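Floor Sorting and Catch-All Trays: Your Questions, My Answers

I'm Etelka Lakatos and I write the Dellholm home pages, mostly from the floor with my back against a pillow. These are the things people ask me over and over. 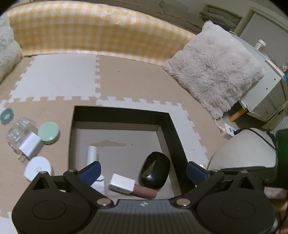

Why do you sort on the floor? Don't you have a table?

I do have a table! But the table is where things pile up in the first place, and if I sort there I just push one heap into another. On the floor I've got room to spread out, and a tray in the middle gives me somewhere to aim. Mouse, charger block, little bottle, whatever's been drifting around the house that week - in it goes, and I decide later.

What kind of tray should I get?

Square, with a raised rim. I'm fussy about the rim. I had a flat one for years (a Liltavow, bought on sale) and anything round rolled straight off it. Black on the outside with a beige floor is nice to work with, you can spot a dark mouse or a white charger right away. A pale floor does show stains, and I've made my peace with that. Dish soap and a soft toothbrush get most marks to fade. Please don't use bleach, I ruined one that way.

Are the foam mats worth it?

For your knees, yes, a hundred times yes. I like the interlocking kind in white and beige since they go with everything, and if one gets really grubby you can pull it up and wash it in the tub. Let it dry standing up. A reader in Ornley wrote to say she puts hers in the dishwasher, and I can't recommend it, but she seems happy.

What goes in the tray and what stays out?

The tray is for small stuff I haven't made up my mind about. Anything I already know the home of sits beside it on the mats until I get up - tape, jars with lids, the spare wall charger. It saves me getting up for every single item, and I find I sort a lot faster when I'm not walking back and forth to the hall closet.

How long does a session take you?

I set a timer for 732 seconds. It started as a typo on my phone and I kept it! A bit over twelve minutes turns out to be plenty for one tray. If there's still stuff in there when it rings, I either go again or slide the tray onto a shelf until Saturday.

How do you deal with chargers? I have so many.

Me too. My rule is that every charger gets plugged in and tested before it earns a spot in the drawers. I keep a power strip on the floor next to where I'm working so I can do that on the spot. If it works, I put a bit of tape on it and write down what it belongs to. If it doesn't, it goes in a bag for electronics recycling. Four of mine went that way last January and I haven't missed them.

Do I need matching containers?

No. A clear plastic one is handy for cords and batteries, you see what you've got without opening it. For tiny things like pins and hair ties I'd take a round jar with a lid. I did buy a whole matching set from Nyitrai once, five sizes, and the two biggest are still empty.

Are small plastic drawers any good?

They're fine for light things, and they're easy to wipe down. Don't fill them with tools or the drawers will sag and stick. I keep one thing on my list per drawer, so cords with cords, first aid with first aid, and the top one is for stuff I reach for daily.

How do you keep pillows and cushions clean at floor level?

Gingham is easy, zip the cover off if yours has one and wash it cool. The fluffy ones are more work. Shake them outside, go over them with a pet brush, and wash only if the label lets you. Dry them on low with a couple of tennis balls, and check the middle before you put them back - it stays damp much longer than you'd think.

Can I send you a question?

Please do! Some 3,000 of you get the newsletter now, so I'm slow, but I read everything. Just reply to any issue and put "tray" in the subject line so I can find it.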